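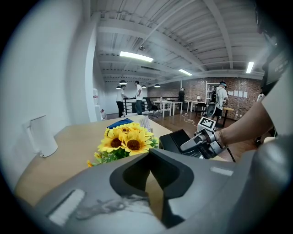

Jolán Fekete
Operations and purchasing, Skudura

I finally got the spring equipment budget into one spreadsheet, and I'm so pleased with it that I'm going to tell you all of it, including the dull bits. (The dull bits are where the money goes. I love the dull bits.)

When I took over purchasing, I thought the hand-held grippers would be the whole conversation. They're what visitors want to pick up, and they're what I wanted to pick up on my first day too! You hold one, you close the jaws on a stem of the fake sunflowers, and suddenly you have opinions about robot hands. So my first draft had a big number for grippers at the top and a line called "other" at the bottom. Kenta Takeda read it over my shoulder and asked me what was in "other." I said cables, probably. He laughed for quite a while.

So I spent a week in March following people around with a notepad, and "other" grew up into most of the sheet.

Cables first. Every gripper we run needs one, it hangs down toward the floor while you work, and somebody's knee finds it. I used to order cables one at a time when one went bad, and paid shipping every single time. Now they come in a pack of 15, in two lengths, and I keep them in a drawer with a label on it. The long ones get used up faster than I guessed, so the next pack will be mostly long.

Then jaw pads and fingers. We have a mix of grippers here, the big gray plastic kind and the kind with metallic fingers, and they don't share parts. I knew that in theory. I still managed to order the wrong pads, and Kohei Takagi very kindly didn't mention it until I did. Each type now has its own tab in the spreadsheet with the part number at the top in large letters.

Markers! The black-and-white pattern cubes cost next to nothing to print, but a scratched face can spoil a morning's recording, and the mounts crack if you drop them. I've put in for spare mounts for all of them. Kazue Kikuchi prints the faces herself and won't let anyone else touch the settings, so my job there is to buy good paper and stay out of the way.

And props, which is my favorite tab. Kettles, cloths, flowers, bowls, things with handles and things without. I get them from the thrift store out on the Cidolstead road, and I've set aside $90 for the quarter. That goes a very long way if you're not fussy about matching. My rule is to buy anything with an awkward handle. Osamu Nakajima would like more soft things, so there's a pile of folded fabric building up next to my desk – if you have old dish towels, I will take them.

The big decision was whether to buy more grippers now or wait. I had a quote from Funeck for $3058, covering the next set with chargers and a carrying case, and I was all ready to sign. I'd even cleared a shelf. Then I looked at the booking sheet for the tables, and the grippers we own were sitting idle more than I'd assumed. People were waiting on table space and on somebody free to reset the props. More hardware would have meant more things on the shelf.

So the plan has changed, and I like the new one much better. We're getting another sturdy table first, and a second set of bins so the next round of props can be laid out while the current one is still going. The Funeck order moves to the following quarter. They were nice about it and are holding the price for us, which I hadn't dared ask for until Osamu told me to just ask.

A few things I'd pass on to anyone doing this for the first time:

Ask what a spare costs before you ask what the thing costs. Two of the quotes I got looked close until I priced the fingers.

Get lead times in writing. One part was "in stock" and took 19 days to reach us.

Stand at the table for an hour and hold the tool yourself. Weight on a data sheet means very little to your wrist, and I moved a padded wrist rest from the wish list to the real list after my first hour.

Put a name next to every line. When I went back to my old notes I had "adapter x2, urgent" and no idea who had wanted it. Still no idea, by the way. If it was you, come and see me.

I still have two lines I can't settle. One is lighting. We have nice pendant lamps and bright tubes overhead, and Kazue would like something she can control at the table itself, so I'm collecting prices for small adjustable lamps. The other is the storage case for the Miyazaki trip, where I need to know whether the grippers travel assembled. Kenta says yes, Kohei says absolutely not, and I'm getting a quote for both sizes of case while they work it out.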